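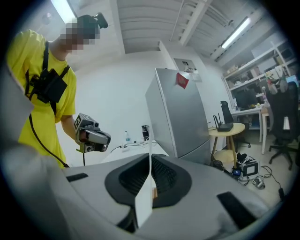
Tonell Handheld Capture Group
Minutes, June meeting

Present: Alfredo Dalisay (chair), two operators, one reviewer from Darnlow
Apologies: Ostrowski site

1. Minutes of the last meeting
Accepted with one correction. The Multemeck checklist is at draft 9, as the file name says.

2. Cables
Operators wearing a chest harness will check the cable run before each session. The cable must let the arm reach full length without pulling on the connector. Cables on the floor go along the wall or under a cover. Agreed.

3. Faces in recordings
Faces are to be blurred before any recording leaves the site. The reviewer found 70 clips in the last batch with no entry in the blur log. These go back to Ostrowski. The batch held 902 clips in all. No release until the log is complete.

4. Gripper checks
Fingers and pads to be looked over at the start of each shift. Markers must be flat, clean and readable. A lifted marker is replaced, never taped down. Alfredo asked that the gripper number be written on the session sheet. Two sheets came in without it.

5. Session length
Darnlow wants a fixed limit on wearing the head camera. Operators would prefer to stop when they need to. No decision. Carried over.

6. Actions
Alfredo: send the cable wording to Multemeck.
Darnlow: return the unlogged clips with a list.
Operators: comments on draft 9 before the next meeting.

Meeting closed at 4:15 p.m.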